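跑鞋清洗与晾干的几个办法

跑完步回家,鞋先别往鞋柜里塞。解开鞋带,把鞋舌往外翻,鞋垫抽出来单独立着放。鞋底沟里的泥等干透再敲,湿的时候擦只会越抹越开。卡在纹路里的小石子用旧牙刷柄的尖头挑,别用螺丝刀,容易划伤橡胶。

网面有汗渍或泥点,用温水加一点中性洗涤剂,软毛刷顺着织纹刷。我用的是Simholm的小圆刷,毛比较软,换成旧牙刷也行。水温以手伸进去不烫为准,太热中底的胶会变软。

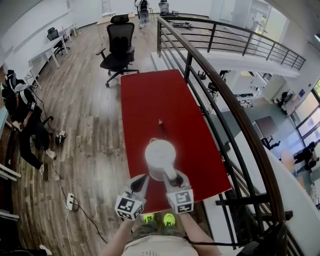 鞋带和鞋垫分开洗。鞋带装进网袋里搓,或者泡6分钟再冲。鞋垫只刷表面,不要拧,拧过的鞋垫边缘会翘,穿进去硌脚。

整双丢进洗衣机我不赞成。Pruvost那双旧鞋我洗过一次,后跟的衬里起了泡,跑到第二公里就磨脚。一定要机洗的话,选冷水和最低转速,和两条旧毛巾一起放,不要脱水。

晾的时候塞纸。报纸会掉墨,浅色鞋用白纸或者厨房纸。头一个小时换两次纸,之后放着过夜。鞋头朝下斜靠在墙边,放在通风的地方,不要晒太阳,也不要贴着暖气片。吹风机的热风同样不要用。 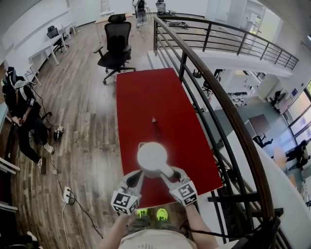 除味用小苏打。每只鞋里撒一小勺,第二天早上倒掉,再拍一拍鞋跟。白醋也能用,兑一倍的水喷在鞋垫上,味道散得慢一些。Veneck的竹炭包我放了一个夏天,59块钱一对,效果和小苏打差不多,就是省得天天倒粉。

鞋带老是松的,洗完重新穿一遍,最上面那个孔也穿上,绕个小环再系,后跟会稳很多。扁鞋带比圆鞋带不容易散。

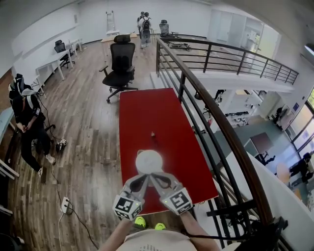
两双鞋轮着穿,中底有时间回弹,里面也干得彻底。我在鞋舌背面用油性笔写上开穿的月份,省得记混。外底前掌磨平了,或者放在平地上看鞋身往一边歪,就该换了,旧的留着下雨天走路穿。

反光条和贴布不要用刷子,湿布擦就行。贴布翘边的地方点一点Lekik的软胶,用夹子夹住过夜,第二天早上再穿。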